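4.2 Clearing a work surface

Sweeping up is a lovely test for a pair of arms, and it was the chore we most looked forward to. One hand has to steer a brush while the other deals with a dustpan, and the bits on the mat all behave differently – a cork rolls, a crisp breaks, a sponge drags. Following Oravec and Rey, we gave the policy no list of object types. It was trained on 400 demonstrations and then run on two layouts, with litter spread afresh before each attempt (Figure 6).

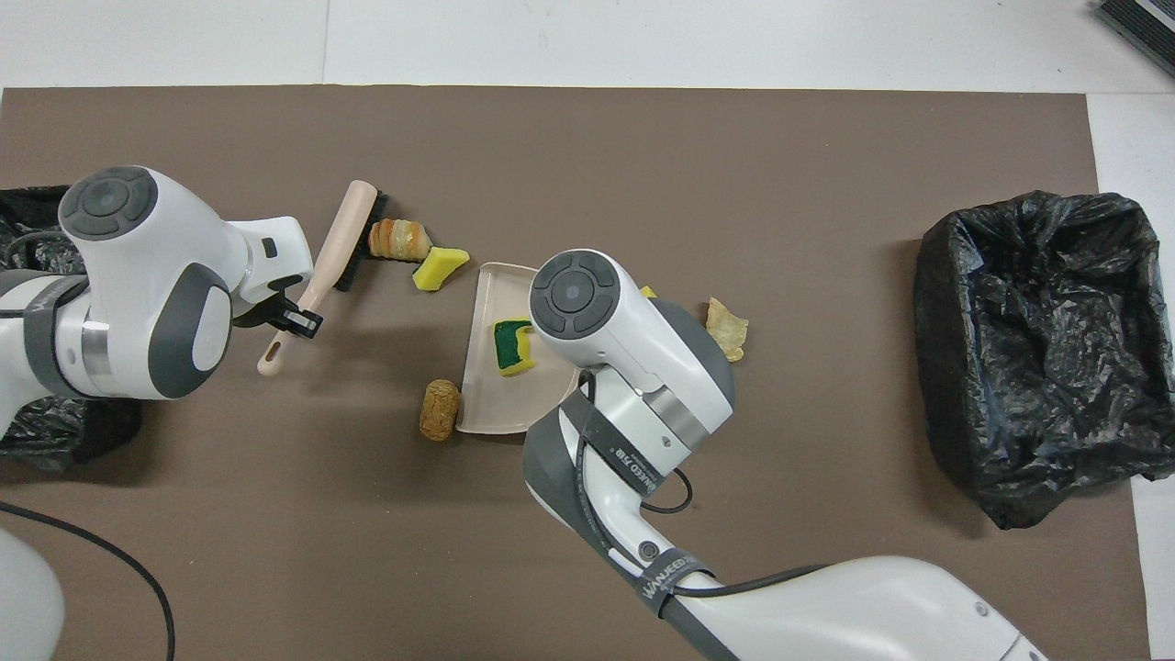

Figure 6. Sweeping task, with brush, dustpan and mixed litter between the two arms.

Grip on the brush handle mattered far more than we had expected. A small slip early in a stroke turns the bristles, and the next stroke then pushes litter past the lip of the pan. Adding wrist angle to the inputs in January made the strokes much steadier, and we were delighted to see the arms try again after a miss without any prompting. Flaky food is still hard. Crumbs are too fine for the Moken detector, so a mat it scores as clear may well need a wipe. We return to this in Section 8.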